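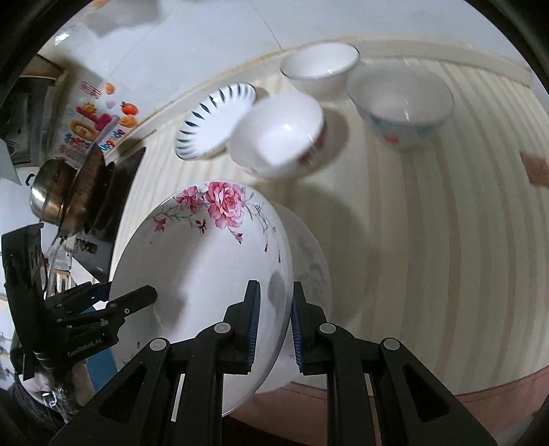

A white bowl with pink roses on its side.

Why Do Planes Wait When There Is a Thunderstorm?

You are at the airport with your bag packed. The plane is parked right outside the window. Then the board changes, and the word next to your flight says DELAYED. The rain does not look very bad. So what is going on?

Planes can fly in rain

Rain by itself is not usually a problem. A passenger jet has strong engines that are tested with a lot of water. Pilots also have instruments that help them when they can't see far. On a plain rainy day, most flights leave on time.

Thunderstorms are different. Inside a thunderstorm, air rushes up and down very fast. This can shake a plane hard. There may also be hail, which is made of lumps of ice. Pilots steer around storms like these, and they leave a wide space - often 20 miles or more.

The people on the ground

Before a plane can leave, workers load bags, add fuel and push the plane back from the gate. They work outside on a big flat area called the ramp. Lightning can strike there, so when it gets close, everyone goes indoors. At Beltcombe Airport, the rule is that the ramp closes when lightning is within 5 miles. It opens again when there has been no lightning nearby for 30 minutes. If there is another flash, the clock starts over.

A plane that has just landed may have to wait too. Without workers to guide it in, it can't park at the gate.

Roads in the sky

Planes follow routes, a bit like cars follow roads. When a storm sits on one route, the planes have to share the others. Air traffic controllers keep them spaced apart, and that means some planes must stay on the ground until there is room.

Why is my flight late if it's sunny here?

Your plane probably has other trips to make before yours. Say it starts the day in Amness, flies to Trudis, and then comes to Beltcombe to get you. A storm in Amness in the morning can make you late in the afternoon. If the plane has 146 seats, that is a lot of people waiting for the same storm to move.

The crew matters as well. Pilots and flight attendants are only allowed to work so many hours. After a long wait, a new crew may be needed.

Words to know

Ramp: the area where planes park and are loaded.
Gate: the door you go through to get to your plane.
Hail: lumps of ice that fall from a storm.
Route: the path a plane follows.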